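# The Shop in Furnside That Keeps Old Clocks Going

Furnside has one street with shops, and at the lower end of it, after the bakery, is the repair shop of Renji Higuchi. The sign over the door says only Clocks. It was painted in 1922 by the first owner, and two families have had the shop after him.

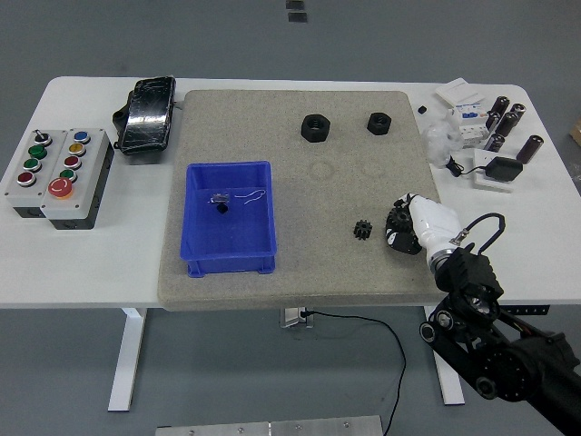 I came in September with a wall clock from my grandmother. It had stopped many years ago, and two repairers in the city had told me it was not worth the money. Higuchi did not speak about money. He opened the back, looked inside for some minutes and asked me which room it had hung in. A kitchen, I said. He nodded, as a doctor does when the patient admits to smoking.

"Kitchen clocks have fat in them," he said. "From the frying. It goes everywhere, and it becomes like glue."

He learned the trade in Barta, in a factory that made timers for ovens and closed when he was still young. The work there was the same all day, and he says he does not miss it. What he kept from that time is the habit of writing everything down. Each clock that enters the shop gets a line in a large green book: the maker if it is known, the fault, the parts that were changed, and who brought it. My grandmother's clock became number 763.

The hard part of the business today is parts. For a clock from a big maker one can still find a wheel or a spring, if one is patient and writes to the right collectors. For a clock from a small workshop there is nothing to find, and the part must be made. Higuchi makes what he can on a lathe older than himself. The rest he sends to Yaw Nutsugah, a toolmaker in Stestuvix, who cuts teeth so fine that I could not see the fault in the old wheel until I held the new one next to it.

The two men have worked together for eleven years and have met four times. Mostly they talk by telephone, in the evening, and I was allowed to listen to one of these calls. It was almost entirely about one pin. Nutsugah wanted to make it a little thicker. Higuchi was against this, as the next repairer would then have to wonder why. They did not agree, and they said good night very politely.

I asked Nutsugah later if such work pays. He laughed for quite a long time. A wheel for a kitchen clock can take him a full day, and no customer will pay for a full day. He earns his living with parts for packing machines and does the clocks after dinner. His wife thinks it is cheaper than fishing.

Customers in Furnside are often in no hurry. One woman left a mantel clock for the whole winter because she slept better without the striking. A farmer brings the same alarm clock every spring, and each time he drops it again from the same shelf. Higuchi has offered to come and move the shelf.

My clock was ready after 141 days. The bill was less than I had feared. It now hangs in my hallway, far from any frying, and it loses two minutes a week. Higuchi told me this is normal for its age and that I should correct it on the same morning every week, before breakfast. I usually do it after.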